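差出人: Farzad Tabrizi
宛先: 茶館と水煙草の暮らしメーリングリスト
日付: 2018年5月6日
件名: Re: 値上げと、席を立たない客の件

ファルザードです。返事が遅くなりました。例によって店を閉めてから書いているので、途中で文の調子が変わったら、そこで眠ったと思ってください。

Riet Vandenberghe さんの投稿:
> 先月うちの近所にできた「Vandville」という店に行ってきました。内装は立派で、
> 椅子も座りやすく、チャイも悪くない。ただ、席に着いて90分たつと店の人が
> にこにこしながら伝票を持ってくるのです。追い出されたわけではありません。
> 追い出されたわけではないのですが、気がついたら外に立っていました。
>
> 皆さんに伺いたいのは、チャイ一杯で何時間まで座っていてよいのか、という
> ことです。私の母の世代は「砂糖が溶けきるまで」と言っていましたが、これは
> 答えになっていないと思います。それから、店をやっている方は本当のところ
> どう思っているのでしょう。遠慮なく教えてください。怒りませんので。

「怒りませんので」と書く人はたいてい少し怒るのですが、リートさんを信じて書きます。

うちの場合、チャイ一杯での最長記録は開店から閉店までです。記録保持者はネヴザト・ドゥマンさんで、このリストの読者でもあります。ご本人は「途中で一度、家に昼飯を食べに帰った」と主張していますが、その間も帽子が席に置いてありましたから、店主の判定では連続滞在です。帽子は何も注文しませんでした。

もちろん経営の教科書に照らせば、うちはとっくに潰れているべき店です。前に会計を見てもらっているタフミネ・アラブザデさんに、客席の回転率という数字を出してもらったことがあります。彼女は計算機をしばらく眺めて、「これは回転ではなく、沈殿ですね」と言いました。以来、うちでは常連のことを陰で沈殿物と呼んでいます。陰でと書きましたが、いま全員に届きました。

では腹が立つかというと、これが説明しにくい。誰もいない茶館に入りたがる客はいません。通りから覗いたとき、窓際で老人が二人、バックギャモンの駒を打ちつけながら相手の先祖を侮辱している。それを見て、ああ開いているな、と思って新しい客が入ってくるわけです。つまりネヴザトさんは看板です。看板にしては自分の意見が多すぎますが、電気代のかかる看板に比べれば安いものです。チャイ一杯で一日灯っていてくれます。
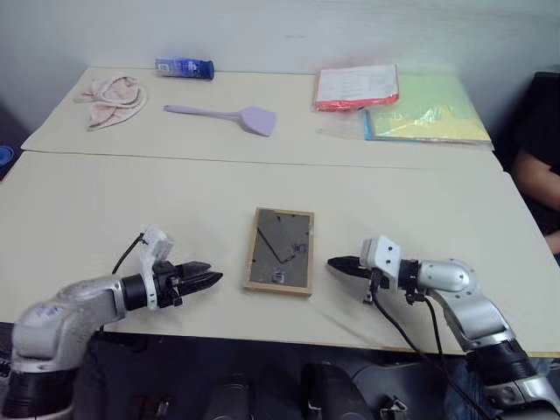

さて値上げのほうです。件名に書いておきながら後回しにしました。店でも同じことをしていて、決めてから言い出すまでに冬がまるごと過ぎました。

きっかけは12月に届いた炭の請求書です。うちはずっとファラハーニの炭を使っています。Farahani というのは昔ながらの卸で、帳面は手書き、電話は二回に一回しか出ません。そこが黙って値段を上げてきました。一箱1686円だったものが、次の月には数字が変わっていて、説明の紙の一枚も入っていない。電話をかけたら出ないほうの回でした。次にかけたら出たので理由を聞くと、「みんな上がっているから」とのこと。みんなとは誰かと聞くと、「あんたもじきに入る」と言われました。予言は当たりました。

安い炭に替えることも考えたのです。Trasska という会社の営業の人が、速く火がつく炭の見本を置いていきました。たしかに速い。火がつくのも速ければ、なくなるのも速い。そして最初の一口に、焼けた靴のような風味がつきます。常連に黙って出してみたところ、ジャムシード・アフマドプールさんが無言で煙を吐き、水パイプを上から下まで眺め、「誰か亡くなったのか」と言いました。見本はそれきり裏に積んであります。庭で肉を焼く予定のある方、差し上げますので取りに来てください。焼けた靴の味がする肉になると思います。

それでファラハーニの炭を続けることにして、代わりにこちらの値段を動かしました。チャイは据え置き、水煙草だけ上げる。この方針を思いついたときは自分でもなかなか賢いと思ったのですが、発表した日の晩、水煙草を吸っていた客の大半がチャイに切り替えました。タフミネさんは計算機を出しもしませんでした。

張り紙の文面にも悩みました。最初の案は「諸般の事情により」で始まる、どこにでもあるやつです。ジャムシードさんに見せたら、諸般とは具体的に何と何だと聞かれ、炭だけですと答えたら、では炭と書けと言われました。そこで「炭が高いので水煙草も高くなります。店主」と書いて貼りました。一週間もしないうちに、誰かが鉛筆で「客も貧しくなります。常連一同」と書き足しました。筆跡に心当たりはありますが、帽子の持ち主とだけ言っておきます。張り紙はそのままにしてあります。初めての客がそれを読んで笑って、笑ったついでに注文してくれることがあるので。

回転率に話を戻すと、試しに一度だけ「お時間制」をやったことがあります。リートさんの書いている Vandville の真似ではなく、もっと前、Ikano という喫茶店を駅前でやっている知り合いに勧められてのことです。砂時計を各卓に置いて、落ちきったら追加を一杯頼んでもらう。理屈の上では美しい仕組みです。

初日で砂時計が問題になりました。常連たちは賭けを始めたのです。隣の卓とどちらの砂が先に落ちるか。同じ品なのに微妙に差がある。砂が落ちきるたびに歓声が上がり、すぐひっくり返され、誰も追加を頼みません。私が卓を回って注文をうながすと、「いま大事なところだ」と手で追い払われました。自分の店です。

三日目にひとつ割れて、床の砂を掃いているときに、これは私に向いていないと悟りました。残りの砂時計はまだ使っています。卵を茹でるのに具合がいいのです。

それで、リートさんの質問への答えですが、うちに限って言えば、何時間でもかまいません。ただし店主にも顔というものがありますから、混んできて、入口で誰かが立ったまま席を探していたら、そのときだけ詰めるか譲るかしてやってください。伝票を持ってにこにこ近づくのは、私はやりたくない。あの笑顔は練習しないと出ないでしょうし、練習しているところを家族に見られたくもありません。

それと「砂糖が溶けきるまで」というお母様の基準、私はあれはよくできた答えだと思います。うちの客には角砂糖を歯にはさんで飲む流儀の人が多く、その人たちの砂糖はカップの中では永久に溶けません。お母様はそこまでご存じで言っていたのではないでしょうか。

ひとつだけこちらからも質問を。水煙草のマウスピースを使い捨てに替えた店の方はいますか。うちは客に持参してもらう形を考えているのですが、ジャムシードさんが「なら炭も持ってくる」と言い出して話が止まっています。使い捨ては一本あたりの値段より、置き場所とごみの日が心配です。実際に替えた方、どのくらいの量を一度に頼んでいるか教えてください。業者から来た見積もりは最低でも493本からで、この半端な数がどこから来たのかも、知っている方がいればぜひ。

昔このリストに貼られていたミントの乾かし方の投稿も探しています。過去ログを159番まで遡って力尽きました。新聞紙にはさむやつではなく、吊るすほうです。

ファルザード・タブリーズィー

追伸 ネヴザトさんへ。帽子、今夜も忘れています。明日も同じ席に置いておきますが、帽子のぶんのチャイ代をいただくかどうかは検討中です。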